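Teaching two arms to pass a bottle by remote control

I've been steering our pair of arms by hand for a while now, and the bottle handover is the task I get asked about most! My notes below are for the Zulten hand controllers, but anything that lets you drive both arms at once should do.

1. Pick your bottle and stick with it

Use one with a cap you can spot easily. Ours is a Pocari Sweat bottle - clear plastic, white cap, round blue label on top.

2. Grip with the first arm

Bring one finger down each side and close slowly. I stop squeezing as soon as the plastic starts to give. Then tilt the bottle so the cap points at the other arm, and hold still.

With the second arm, come in wide open. I watch the wrist view for this bit (forget the room camera, it's hopeless for depth) and steer until the cap sits in the gap between the two big fingers.

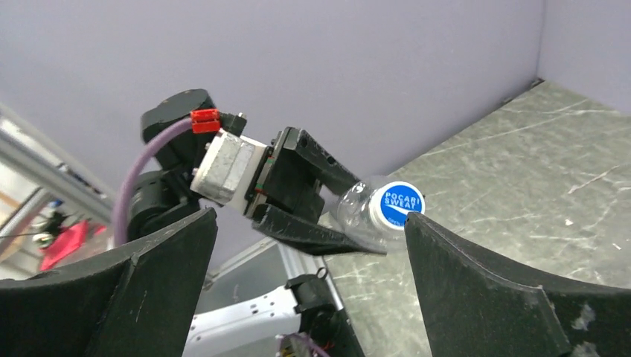
3. Close, wait, let go

Close the second gripper, count to two, then open the first. If you rush it the robot learns to rush it too, and you'll be picking bottles off the floor all June. Save the run, reset and go again - I do 20 before a tea break.

Questions to the Finura workshop desk, room 810 | © Finura | Back to top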